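Members' Newsletter – Workshop and Technical Section

Changes to the shared workshop and to suspension set-up days

Following the review carried out over the summer, the Club has agreed a revised arrangement for members who wish to use the shared workshop at Atik Lane for suspension and alignment work. The new arrangement was confirmed on 2025-09-16 and applies to all cars prepared for the hill climb and sprint classes, as well as to road cars entered on the Club's touring days.

Members will be aware that demand for the alignment bay has grown steadily. In the last season 13 cars were turned away on set-up days, in most cases after the owner had already travelled a considerable distance. The bay will therefore be bookable in half-day sessions only, and each session will be limited to three cars. Bookings should be made through the office in the usual way, giving the make and model of the car, the type of dampers fitted and the tyre size to be used at the event.

Tea and coffee will remain available to members in the kitchen throughout each session.
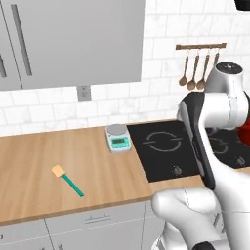

Wall cupboards and utensil rack, kitchen.

Cars must arrive with tyres at their normal running pressures and with the fuel load the driver expects to carry. Where adjustable top mounts or arms have been fitted, the lock nuts should be free before the car is brought on to the plates. Last season a good deal of bay time was lost to seized adjusters, and the technical team will now ask the owner of any car in that condition to give up the place to the next on the list. The session fee will be carried forward once.

Ride height should be settled before the day. A change of only a few millimetres at the front will alter both toe and camber, and it is not practical to repeat the full procedure within a half-day. Members who are still undecided between spring rates are asked to complete their testing first – the team can give general advice by telephone but will not recommend a particular rate for a car it has not seen driven.

Ayman Haddadin has prepared a new record sheet, which replaces the old card. It provides space for corner weights, caster, camber and toe at each wheel, together with damper settings and a note of the steering wheel position. One copy stays with the car and one is kept at the workshop. Members are encouraged to bring earlier sheets with them, particularly where a car has changed hands or has been repaired after contact.

The Club has also reached an understanding with Nitus, the suspension specialists, for the inspection and rebuilding of dampers during the closed season. Units may be left at the workshop from January and will be collected in batches. Each damper must be cleaned and labelled with the owner's name, the corner from which it was removed and the number of clicks at which it was last run. Springs should be taken off beforehand, as compressed units cannot be accepted. Dampers used in competition should be inspected after every 1,000 miles or at the end of each season, whichever comes sooner.

A number of members have asked whether cars fitted with the Flikel rear subframe kit remain eligible for the modified road class. They do, provided that the original mounting points are retained and no material has been removed from the floor. Cars using the Cusi kit, which relocates the rear pick-up points, will continue to run in the special class. Scrutineers will check this at the first event of the year, and owners who are uncertain should write in well before entries close.

Members were invited to comment on the proposals before they were adopted.
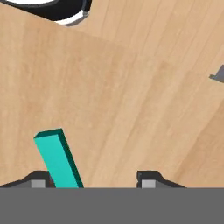

Yulan Jia wrote that half a day was long enough for a car that arrived properly prepared, but asked that newcomers be allowed to watch a session before booking their own, since the first visit was usually the one that overran. This has been accepted. Up to two observers may attend each session by prior arrangement, and there is no charge.

Bookings for the winter sessions are now open. Enquiries about the alignment bay should be addressed to Elvira Valderrama at the office, and those concerning class eligibility to Rigoberto Ticona.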